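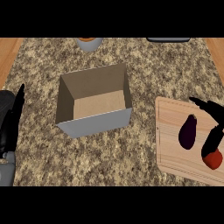

According to Temitope Ekwueme, the success check was wrong and had been wrong since February. She said it at 4:40 in the afternoon, with her coat on, and then took her coat off.

The check was eleven lines long. Tobiloba had written it in the first week of the project. It read the center point of each vegetable, compared it with the inside walls of the box, and returned true if the point fell within them. It did not read height. A vegetable held over the box by a closed gripper was, for the purposes of the check, in the box.

"It's in the box when you let go," Tobiloba said.

"The check doesn't know if you let go."

He opened the file and read it. Folasade rolled her chair over and read it too. The heater under the window ticked.

The Sorkdale High team had entered the simulation division, which meant no hardware, one shared scene file, and a score computed by the organizers on their own machine. Two arms, a kitchen counter, a box. Each team submitted a controller and a log of its own test episodes. The organizers ran the controller on starting positions no team had seen. The log counted for a small part of the grade and was mostly there to show that testing had been done.

Their log said 98 percent. Folasade had put the number on the poster in type that could be read from the hallway.

"How many of those are real?" she asked.

"I'd have to rerun them," Tobiloba said.

"All of them?"

"The states weren't saved. Just the result."

That had been Temitope's decision, made to save disk space, and she said so before anyone else could. Then she sat down at the second machine and started changing the logger.

They fixed the check first. The new condition had three parts. The center point had to be inside the walls and below the rim. Both grippers had to be open past a set width. The object had to stay under a speed threshold for a full second. Tobiloba wanted half a second. Temitope asked him to name an object that would be at rest at half a second and moving at one. He said the tomato, if it was leaning on something, and typed in one.

The controller itself was not complicated. A planner chose an object, assigned it to an arm, and produced a path with a waypoint above the box. The right arm took anything on the right half of the counter. The left arm took the rest. Since the objects usually started on the right, the left arm spent most of an episode parked with its gripper up. Mr. Okeke had asked twice whether they planned to use it. He had been told both times that the architecture supported it.
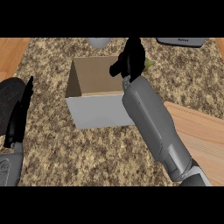

The first rerun finished at 5:25 and failed. The eggplant reached the waypoint, the check stayed false, and the episode ran out its clock with the arm holding still. In the old version the check had turned true at that moment and ended everything. The release command came after it in the sequence. Tobiloba scrolled up through the code, then down again.

"It never ran," he said. "The release. I don't think it's ever run."

"It ran when we tested it alone," Folasade said.

"Alone, yes."

He added a short descent before the release, so the object would go below the rim while it was still held. The next episode passed. The one after that passed. In the fourth, the gripper opened, the fingers spread against the wall of the box, and the box slid toward the far side of the counter with the object partly in it. The physics engine took this seriously. The object left the box at a speed Temitope wrote down, as she wrote down most things, and was last reported well below the level of the floor.

"Lower the opening width," she said.

"Then it fails your gripper condition."

"Then lower both."

He lowered both. Folasade took the poster file and deleted the number. She left the percent sign where it was and moved on to the diagram.

At six Mr. Okeke came in with his keys. Olumide Okeke taught chemistry and had been given the robotics club along with the room. He looked at the screen for a while and asked what the result was.

"It was 98," Tobiloba said. "Now we have to run it again."

"What was wrong with 98?"

Temitope explained the check. She did it in order, starting with the center point, and Mr. Okeke listened with his hand on the light switch. When she got to the part about the release he nodded as though this was a thing that happened in chemistry too.

"Would the organizers have caught it?"

"They have their own check. We'd have scored zero on every run," she said. "Our log would have said 98."

He asked how long they needed. Tobiloba said each episode took about 90 seconds on the club machines and that they could queue them overnight if the room stayed open. The room could not stay open. It could, however, be locked with the machines on, and Mr. Okeke said he would write a note for the door and that they should not ask him about the power strip.

They queued 119 episodes across the two machines. Temitope set the logger to write the full state at every step. She checked the free space, did the multiplication, and set it to every tenth step. Tobiloba put a random seed at the top of the file and then, after a look from her, wrote the seed in the notebook.

Folasade had stopped at the diagram. There was a label on it for the left arm with nothing next to it.

"What do I put here?"

"Parked," Tobiloba said.

She typed it. The first episode of the queue started on the left-hand monitor, and Mr. Okeke turned off the lights, and they stood in the doorway in their coats until it reached the descent.

Search stories, authors, issues

Badis Student Fiction | Contact the editors | Copyright the authors | Back to top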